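Home testers wanted for the Cirkeo kitchen arm kit

Hi, I'm Ifeoma Akinola and I look after home trials for Cirkeo. We make an arm kit for ordinary kitchens, and I'm looking for 17 households in and near Trernanthorpe to live with one for nine weeks and tell us what's wrong with it. I mean that! The last group complained about the manual so much that Xinyi Long rewrote the whole thing, and it's half as long now.

You don't need to know a thing about robots. What I do need is a counter you can spare a stretch of, a wall outlet within reach, and someone home for the two setup visits (Deming Song does those, and he'll want to move your toaster). Most of your sessions will be small pick-and-place jobs with fruit, tubs and jars — the stuff that's already in your kitchen.

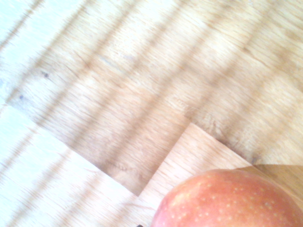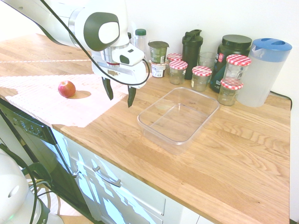
An apple on the counter, close up and then with the arm beside it.

Trernanthorpe, December 9, 2024

So, the details. Trials start in February. Plan on four sessions a week, plus a short diary entry after each one. A voice memo is fine if you hate typing. We pay $791 when you finish, and if you have to drop out partway we'll pay for the weeks you did.

Renters are welcome, but please ask your landlord first. Cats and dogs are okay as long as you can shut them out of the kitchen during a session. If you've got kids under nine, talk to me before you apply and we'll go over where the kit would sit.

The kit goes back to us at the end, sorry! Testers do get first pick when we sell off the trial units, and Beverley Dunmore keeps that list.

To apply, write to me at the Cirkeo office on Londach Street with a few lines about your household, the length of your counter, and the best time to call you — evenings are fine with me.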